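Notes from the open day at the Jellmont furniture works, March

The Jellmont works opens its doors once a year, and this time I went with Elīna Vaher, who used to buy kitchen units for a chain of rental apartments and wanted to see how the small-kitchen line is put together. We got there at 10 and joined the second group. There were name stickers at the desk and a box of foam earplugs. Parking is behind the building, on gravel, and the entrance is at the far side, so allow a few minutes for the walk.

## The cutting hall

The tour starts in the cutting hall, which is the loudest part. Panels come in on pallets and go through two saws. The older one has been in the building since 2000 and still does most of the long cuts. Our guide had worked on it for years and spent longer on it than on anything else. He told us the blade gets changed on a fixed schedule and that the operators can hear when it needs to come out early.

Offcuts go into bins by size. The larger ones become drawer bottoms and the small ones are burned to heat the building. I asked about the dust and was shown a pipe as wide as a trash can that runs along the ceiling and out through the end wall. The air was better than I expected, but my jacket needed a brush afterward.

## Edging and drilling

Next door they glue on the edge strips. This room is warm and smells of hot glue. A woman at the end of the line runs her thumb along every edge and sets aside the ones she doesn't like. Elīna asked what she was feeling for. The answer was a small ridge where the strip meets the panel, which will catch a dishcloth later and start to lift. We were handed a good panel and a bad one. I could tell them apart on the third try.

The drilling is quick and there isn't much to see. Hinge holes, shelf holes, done.

## Small kitchens

After a coffee break we moved on to the part Elīna had come for. Jellmont sells most of its small-kitchen line to student housing and rentals, and the complaint they hear most is about counter space. People put everything on the counter because the cupboards are deep and hard to reach into.
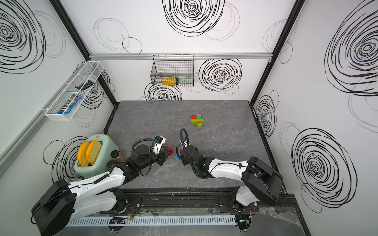
The designer who spoke to us prefers shallow storage at eye level. Her view is that a cupboard deeper than a dinner plate mostly holds things that have been forgotten. She passed around samples of rails and brackets, and there was a long talk about screws, as rental walls are often too weak to carry much. Elīna has patched a lot of those walls and had plenty to say – I think the two of them could have gone on past lunch.

The new line is called Cultavero. It comes in one height and 98 finishes, which seems like a lot. The sample board took up a whole table, and several of the whites looked the same to me. No prices were given, and the printed catalog wasn't ready yet.

## Lunch and the shop

Lunch was soup and bread in the canteen, paid in cash. The factory shop sells seconds, mainly doors with a scratch or a misplaced hole. Elīna bought 2 drawer fronts in a dark green and I bought a shelf, which just fit across the back seat.

The tour ends at the shop, so leave room in the car. Closed shoes are required, and they do check.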